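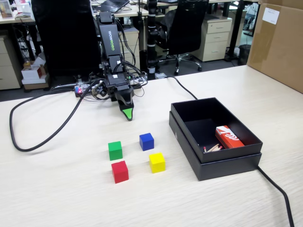

Light wood grain, four small cubes.

Jun 23, 2009

Thread on our kitchen reno, for the people who keep asking what it cost and whether we'd do it again.

Budget was 3,000 all up, appliances not included. It's a small kitchen in a 1960s brick unit and we kept the old layout. Moving the sink would have meant a plumber for two days and a hole in the slab.

First quote was from Fernandes. Good bloke, turned up on time, measured everything twice. His price was fair but it was for new carcasses and we only wanted doors and benchtops.

So we kept the carcasses. Pulled every door off, filled the old hinge holes and scrubbed out forty-odd years of cooking grease. Sugar soap works. Wear gloves.

New doors came flat from Hollik. One was drilled on the wrong side and they swapped it without any fuss, but it took 20 days and we had a bare cupboard next to the stove the whole time. 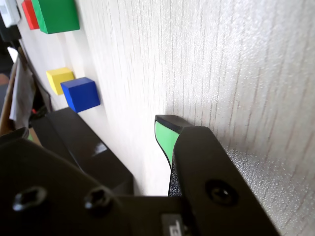 Benchtop colour took longer than the rest of the job. I wanted dark, Yamuna wanted white, and the dark ones showed every crumb in the showroom. A pale surface with a bit of figure in it is easier to live with. Fine grain with thin, uneven dark streaks like that hides a lot more than plain white does. Look at it with the light coming across from the side before you decide, because that's when you notice the speckle.

Run the grain along the length of the bench. Ours turns a corner and we had to pick which leg got the long grain. We picked the one you see from the lounge.

The offcut from the sink hole makes a decent chopping board stand. Seal the cut edge first or it swells. 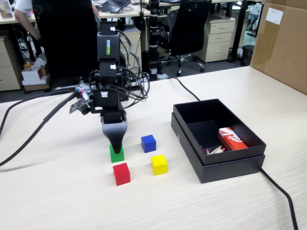 Sealing goes for the sink cut-out too. Two coats, let the first one dry overnight, and do the underside. Deepika Pinto skipped that at her place and had to replace the lot inside three years.

Splashback is plain white tile from Grotance, end of line, 409 for the tiles plus adhesive and grout. Got the grey grout. White grout behind a stove is a mistake I've already made once.

Handles are Vondik. Bit sharp on the corners – I've caught a pocket on the bottom drawer twice now.

Things still to do: kickboards, the gap beside the fridge, and the light over the sink. Sparky is booked for July.

Would we do it again? Yes, but I'd order the doors first and not touch a screwdriver until they were all in the garage.

Will put up the list of what went where once I find the receipts.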